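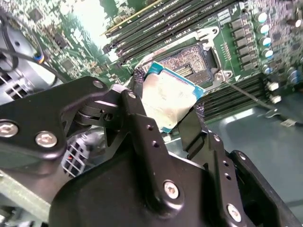
Ticket 3585 - Fundulen desktop, no display after processor swap
Status: open, waiting on parts shelf
Site: Nalstead workshop, bench 11
Logged by: Duangjai Sukprasert

Problem as reported
Fans spin up, nothing on the monitor, no beeps. The owner had already tried a different screen and cable. Same result on both.

Notes so far

09:40 - Took the memory out and tried one stick at a time in each slot. No change. Cleared the settings by pulling the coin cell for ten minutes. Still no change, but good to have that crossed off!

10:15 - Cooler off. I do love this part of a job, you never know what you'll find under there. The lid of the chip has a greyish smear of old thermal paste over most of it, streaky and blotchy, so it wants a proper clean before anything goes back on top. Isopropyl and a lint-free cloth, lid only. Keep the cloth well away from the socket.

10:30 - Socket check. It's the LGA sort, with the tiny gold pins on the board side, so please don't touch inside it, and don't blow on it either. Went over it with the loupe under the bench lamp, tilting the board to catch the light from both sides. Found one pin near a corner leaning the wrong way. Very pleased with that - it could easily explain the whole fault.

11:05 - Eased the pin back with a fine needle. It lines up with its row now, as far as I can tell. Photographed it through the loupe and saved the picture under 1902 in the Gastard folder.

11:20 - Chip back in, lever down, fresh paste, cooler on. Display came up on the second try! Memory showing in full.

14:10 - Restarted five times. Four fine, one blank screen. So we're close, but I'm not closing this yet.

Still to do
- Try the spare chip from drawer 2705 and restart it ten times
- If it still goes blank, swap in the Vasiliu power supply
- Look at the pin again before the cooler goes back on

Reply from the parts shelf, 15:25
Drawer 2705 is out on another job until tomorrow morning. Will drop it at your bench first thing.

Duangjai, 15:30
Lovely, thank you. Leaving the cooler off overnight with the socket cover on.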